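Shared Work Tables: Guidance for Members

Gorkdale Center Newsletter, March 26, 2020

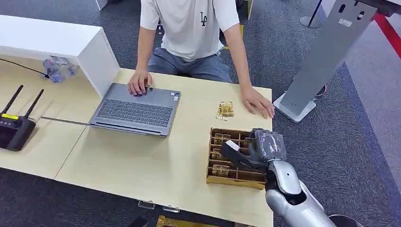
Members are reminded that the work tables on the second floor are shared by all groups in the building. Since the tables were rearranged in February, the center has received several requests for clearer guidance on what may be kept on them. The following arrangements now apply.

Laptops may be used at any table. They should be closed and taken away at the end of each session. Power and network cables should be run along the back or side of the table wherever possible, and routers are to stay at the end of the table, with their antennas clear of papers and other items.

Drinking water should be kept in closed bottles and placed well away from keyboards. Spare bottles may be stored beside or beneath the shelf units. Open cups are not permitted on the tables in the Laitinen Room.

Small packaged items should be kept in divided cardboard trays. A tray with partitions takes up little space, and its contents can be checked at a glance. The center has ordered 100 flat-packed trays from Hemitz, and groups may collect up to five each from the supply desk. Trays should be labeled with the name of the group on the short side. Any tray without a label will be held at the supply desk for two weeks.

Loose rods, tools and fittings should be returned to storage when work is finished. The storage key for the Flallska wing is now held at the front office and must be signed for.

Questions about table space should be sent to the center office in writing.

Comments

M. from the second floor: Are the trays available in a deeper size? Ours are fine for small packets but too shallow for anything else.

Center office: Only one size has been ordered at present. Your request has been noted.

tablefour: Please could the label rule apply to the bottles as well. Ours keep getting mixed up.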